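BAINBRIDGE ALLOTMENT ASSOCIATION
Minutes of the November meeting, held in the back room of the Kurent Café, Tuesday, 7.30 pm

In the chair: Barry Fothergill. Minutes: Bradley Birkett, again.

1. Apologies
Received from the usual plots. Plot 14 sent apologies for the previous meeting as well, which were accepted late.

2. Minutes of the last meeting
Agreed, after the word "shouted" was changed to "remarked" in item 6.

3. Water
The bill has come in at £132. The chair asked who had left the bottom tap running over the bank holiday. A long silence was observed. It was agreed to buy a new washer and to turn the supply off at the stopcock until spring, once somebody has found the stopcock.

4. The shredder
The Vunis shredder is back from repair and is said to take anything up to the thickness of a thumb. There was discussion of whose thumb. Members are to sign it out in the book and return it clean – a wipe with a leaf does not count.

5. Fencing
Two quotes received. Zoltard want £800 for the north side, posts included. The other firm would not put a figure in writing but sounded cheerful on the phone. Agreed to go with Zoltard if they will keep the price until February. BB to write.

6. Bonfires
The rule remains that fires may be lit after dusk only. Mr Fothergill pointed out that dusk is not a matter of opinion. Plot 9 asked for it to be noted that it is when you are at the bottom of the hill.

7. Hedge cutting and itching
Several members came out in a rash after the work on the west hedge. Long sleeves and gloves next time, please. Remedies were compared at greater length than the agenda allowed, and the chair twice had to ask people to roll their sleeves down.

8. Any other business
The lost property box contains two left gloves and a flask with something in it. Owners please claim both, especially the flask.

The meeting closed at 9.10 pm, when the café wanted its chairs back. Next meeting in January, same room, bring your own biscuits.
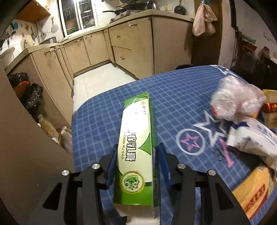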